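Getting marks out of a white cotton tablecloth

Grornard
Mine has gone grey in patches after 5 years of use. Soaked it overnight in soda crystals, no change. Any ideas?
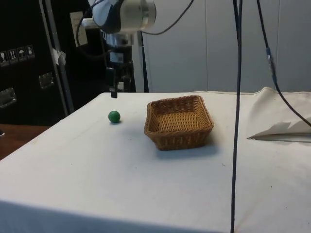
Reply from Clivitz
Boil wash with bleach. Always worked for me.

Reply from Xavier
I wouldn't. Bleach turned my seams yellow. Use oxygen powder at 40 and leave it 4 hours first.

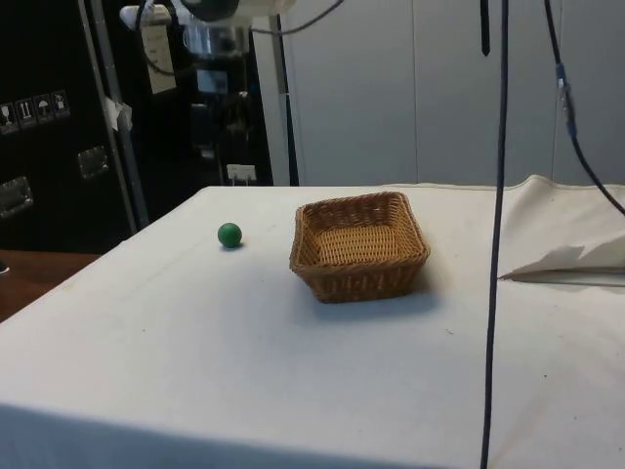

Then rinse it twice and dry it outside if you can.

Reply from Clivitz
Never had yellow seams. Cheap thread, probably.

Reply from Grornard
Will try the powder first.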